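4.3 Removing, cleaning and refitting the drawers

Applies to Stonau chests in widths 345 and 600. For the Plondby bedside unit, see section 5.

The drawers run on wooden members and have no metal slides. They can be taken out without tools. Empty each drawer before starting, and work from the top drawer down.

Removing a drawer

1. Pull the drawer out until it meets resistance. Travel is 370 mm on all models.
2. Support the drawer from below with one hand.
3. Lift the front edge until the rear corners clear the stop, then draw the drawer toward you.
4. Set it down on its base on a blanket or other soft surface.

CAUTION: Do not pull on one side only. An uneven pull can jam the drawer in its opening and mark the post.

Cleaning and inspection

5. Wipe the inside of the compartment with a dry cloth, including the corners at the back.
6. Remove old wax from the running surfaces with a plastic scraper. Do not use water or solvent.
7. Run a gloved finger along all cut edges and feel for raised fibers. 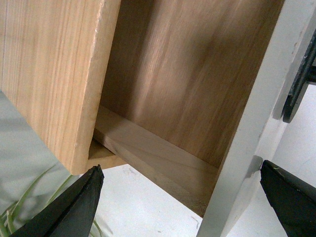 Cut ends need closer attention than faces. Pine splits along the grain, and small damage at an end will grow if it catches each time the drawer is moved. A splintered nick near the top of a sawn end, like the one on the upright pine board, should be dressed before the drawer goes back in. Sand along the grain with fine paper until the edge no longer catches a cloth. Do not fill damage of this size. If a split runs farther than 2 cm from the end, stop using the drawer and order a replacement side from Căpraru, quoting the chest width.

NOTE: Differences in color between one wooden part and another are normal and do not affect operation.

Refitting a drawer

8. Rub a thin coat of Flemness drawer wax on the running surfaces. Buff off the excess.
9. Hold the drawer level and enter the rear corners into the opening.
10. Lift the front slightly to pass the stop, lower it, and push the drawer home.
11. Open and close the drawer several times. If it binds, remove it and repeat steps 6 to 8.

NOTE: Binding that appears only in humid weather usually clears without adjustment. Do not plane the sides.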